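Gripper Trial, Two-Arm Plate Cell: Pre-Run Inspection Checklist with Comments

Checked by: Valquíria Marinho
Second check: Renato Herrera
Date: 10th April
Grippers on trial: Sengar two-finger, Veltus two-finger

1. Emergency stop, both arms
OK. Pressed from each side of the bench, both arms dropped out at once. Reset takes a key turn now. Love it.

2. Base plate bolts, left and right
OK. Paint marks all line up. Renato went over them with the torque wrench anyway.

3. Linear rail
OK with comment. Carriages lock firmly. Please wipe the top surface before the afternoon block.

4. Cables and conduit
OK. Ran both arms through full wrist rotation at slow speed and nothing pulled tight. The old tie on the left elbow is gone and the cable moves so much better without it!

5. Controller boards
OK. Firmware matches on both sides. Neltura controller starts up clean, no fault codes.

6. Wrist camera, left
OK with comment. Calibration redone after the last finger swap. Mwajuma Ndung'u wrote a short routine that does it in one go, and it is a joy to use. Check the bracket screws by hand after every 34 picks, same as before.

7. Finger condition
Sengar: OK. Slight polish on the inside faces, no cracks.
Veltus: ATTENTION. One pad was lifting at the corner. Replaced, old one bagged and labeled. Do not reglue pads.

8. Grip force limit
OK. Set to 85 in the controller for both models so the comparison stays fair. Daiane Falcão would like to try lower on the Veltus, and I'm all for it, but as a separate run with its own sheet.

9. Shared space, arm to arm
OK with comment. The keep-out zone works: whichever arm asks second waits. With plates grouped this close in front of the yellow bin, the two grippers do end up facing each other across the middle, so stay at 50% speed or less until the zone has been tested with today's layout.
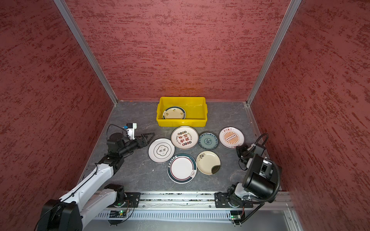
10. Plates
OK. Run a thumb around every rim before it goes in. Any chip, even a tiny one, and the plate is out of the trial. The mix of rims and sizes is great for us, and shallow plates are where the two finger shapes really start to differ. Total picks logged since December: 2,537, and Man-sik Hwang has the breakage list.

11. Bin
OK. Sits square to the back wall. Lower plates in, no dropping from height.

12. Eye protection and gloves
OK. Cut-resistant gloves are in the top drawer, new pairs in medium and large.

Open items
Spare Veltus pads to be ordered (Daiane).
Repeat item 9 at full speed before sign-off (Renato).
Inspect the Sengar fingers again at 1,000 picks on this set.

Cleared to run at reduced speed. V.M.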